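Water meters in Zolwood to be changed before winter

The town of Zolwood will replace 3,488 old water meters, starting in September. The work will be done by the company Hurnine, which already looks after the pumps and the pipes under the main street. People who live in the houses do not have to pay for the new meter.

The old meters were read by hand two times in a year. Many of them are in cellars or behind kitchen cupboards, and when the family was not at home the reader left a card and the bill was made from an estimate. The new meters send the number by radio, so the bill will show the water that was really used.
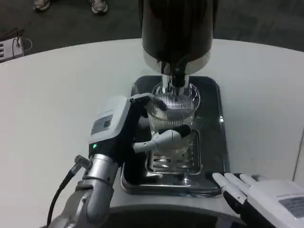
Estimated bills have been the most common complaint at the water office for several years. In one case a small café on Lapiņa Street received a bill for much more water than it had used, and it waited the whole spring for the money to come back. For most homes the difference is small, and it is hard to notice how much water goes through a tap in one day. A clear glass held under a chrome spout is a small amount, but a tap that drips all night can fill a bucket. The new meters will send a warning to the office when water runs for many hours without a stop.

The first part of the work is in the north of the town, where 661 meters will be changed. Each household will receive a letter with a day and a time. The visit takes less than one hour, and the water is closed for a part of this time. An adult must be at home to open the door. Those who cannot be there on the given day may call the water office and ask for another one, also in the evening.

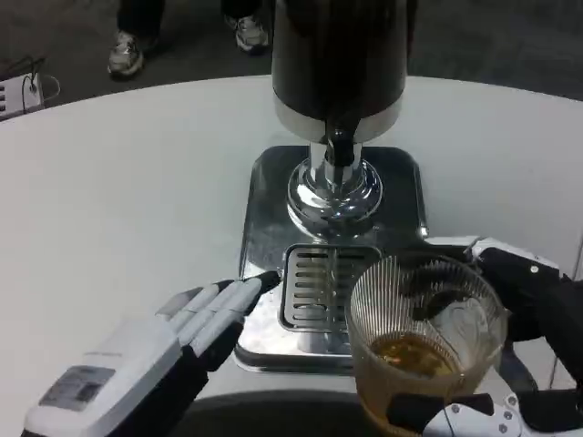
Not everybody is happy with the plan. Some residents asked at the meeting on Thursday if the radio signal is safe and who can see the data. The town answered that the meter sends its signal for a few seconds in a day, and that only the water office can read it. A person who still does not want a radio meter can keep a manual one, but must pay 90 for every extra reading.

The neighboring town of Rernberg made the same change last year with 3,542 meters. There the work finished one month late, mostly because of old valves that could not be closed. Zolwood has asked residents to check now if the main valve in their house can be turned, and to tell the water office if it can't. The repair of a broken main valve is free until the end of the project.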